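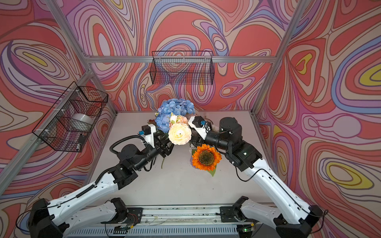
White tabletop, patterned walls and two wire mesh baskets.

Section 4: Getting ready for a cruise call day

Welcome back! If you've worked through Section 3 you should already have your shop or attraction listed on the Skondham visitor board, with your opening hours filled in. Now we come to the bit most of our members ask us about, namely what to do when a ship is due in at Clutenbridge and you'd like a share of the people walking up from the quay.

1. Sign in and open the Port Calls page. Each ship has its own row, with the hour it ties up, the hour it leaves and the passenger figure sent to us by the harbour office. A larger ship may bring up to 2000 people, though plenty of them will stay aboard or go off on a coach.

2. Tick "Opening for this call" beside every ship you mean to open for. Please do this even if you would be open anyway — the printed town map only shows businesses that have ticked the box.

3. Type in your special hours. The shuttle's first run leaves the quay at 8.15 in the morning, and it takes a little while to reach the top of the town, so there's rarely much call for opening earlier than that.

Note: Hours typed in here apply to that one call only and won't change your usual listing.

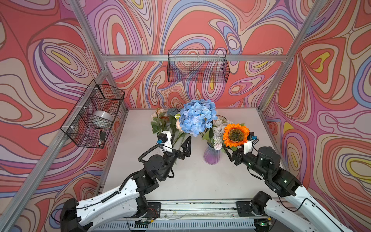

4. Choose your welcome point, the place where a coach party will gather when it arrives at your door. Any spot under cover will do, so long as a guide can find it without having to ring you up first. Pick something easy to describe in the Landmark box, and keep it short and plain: "by the purple and blue vase of flowers" is far better than "in the foyer, near the back". Guides read these lines out over the coach microphone, often on a bend.

5. Set your group limit. The box starts at 70, and you are very welcome to bring it down. The Hajji coaches drop off at the lower stop, and the ones going on to Punencombe use the upper stop, so do check which is yours before you settle on a number.

Caution: Lowering the limit after a group has booked does not cancel the booking. You'll need to ring the desk on extension 327 and we'll move the party for you.

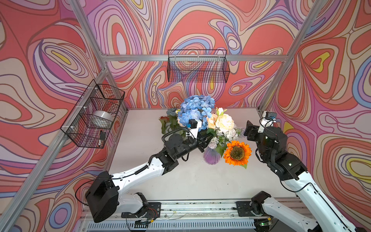
Flowers in a ribbed purple vase, with the left gripper against the bouquet.

6. Press Save, then wait for the green bar to appear across the top of the page. If it stays grey, your session has timed out and you'll have to sign in again (sorry, we know it's a nuisance).

7. Print your door card from the Downloads tab and put it in the window on the morning of the call. Code 309 on the card means walk-in visitors are welcome as well as booked groups.

Note: Ships do get held up by weather, particularly in February. Changes are shown in red on the Port Calls page, and your special hours will not shift by themselves, so have a quick look before you set off for work.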